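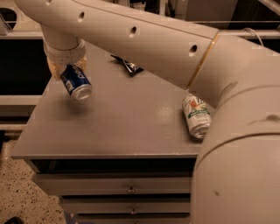 Cream-colored arm, table and drawers

New words for the pocket, February edition

Hello again, dear readers, and welcome back to the corner of the newsletter where we collect the words that new gadgets drag in behind them. The mailbag was a fat one this month (thank you, thank you!), and I have spent several happy evenings with it and a pot of tea. A good many of you wrote in about batteries and charging, so I have let that be the thread, more or less, and pushed the rest to next time.

Godelieve Nijs sent us "shade tax," which she picked up from the other owners of a Sundilix, the little folding solar charger that clips on a backpack. Shade tax is the power you lose by walking on the pleasant side of the street. She says people in Mundelberg will cross the road at noon to avoid paying it, and that her own walk to the library has grown longer and a good deal sunnier. The Sundilix folds out to 34 square inches and weighs less than my sandwich, and Godelieve has had hers since the first batch of 3,940 went out. She would like a longer cord. So would I, on nearly everything I own.

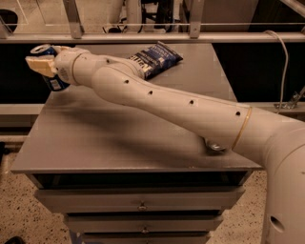 "Can-sized" is the next one, and it comes from the people who sell spare batteries for camping. A battery is can-sized if it will ride in a cup holder, and the word has been stretched so far that I have seen it used for things that would not fit in a bucket. The can itself is a perfectly good measure, mind you. A blue soda can held on its side, the way the gripper has it, shows you how wide across and how long the thing ought to be, and you could carry that picture into a shop with you and be safe from most sales talk. Leemans, who make the one I borrowed over the holidays, print a circle on the box at full size so you can set your drink on it and check. I thought that was a kind touch, and I did it twice.

Junpei Nagano writes in favor of "trickle guilt," meaning the feeling you get when you leave a thing plugged in overnight even though it was full by supper. He repairs cordless lamps for a living and hears it confessed at his counter all day long. His advice, for what it's worth, is to stop fretting and put the charger somewhere cool, with a bit of air behind it. He also asks me to say that a swollen battery is no joke and should go to a proper drop-off point – please don't put it out with the kitchen trash.
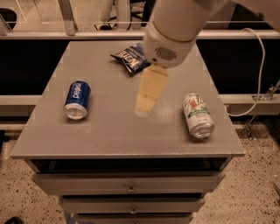

He had a second word for us too, "fifty-percenter," for someone who starts looking for an outlet the moment the number on the screen drops to 50. I am married to one. We have left restaurants over it.

Last comes "dock envy," which I first heard when the Rondetti charging stand came out at 799 dollars. It has a walnut base, and it charges a phone at the same speed as the cord in your kitchen drawer, and still I stood in front of the shop window for longer than I care to admit.

Keep the words coming, and do tell me where you heard them, even if it was only on the bus. The next column is for kitchen gadgets, and I already have a lovely one about toasters.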